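Wrist camera exposure: Lirnix vs. Kostix on white objects over black sheeting

Asked 2024-11-26

I'm comparing two wrist cameras on the same arm. With auto exposure on, the Lirnix clips the upper part of a white cylinder and the seam gets hard to track. The Kostix holds the seam but crushes the folds in the black plastic. Same gripper, same approach path.
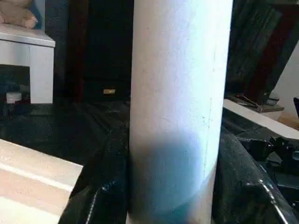 Brundoveo: Lock the exposure before you compare anything. Auto metering averages in all that black and pushes the white too high. Set gain to 7 and leave it there for both units.

2 answers

Fixed exposure, yes — but meter on the cylinder only. The Lirnix driver takes an ROI. Ran 182 grasps that way, 11 misses.

Dalsgaard mount or stock? Mine flexed.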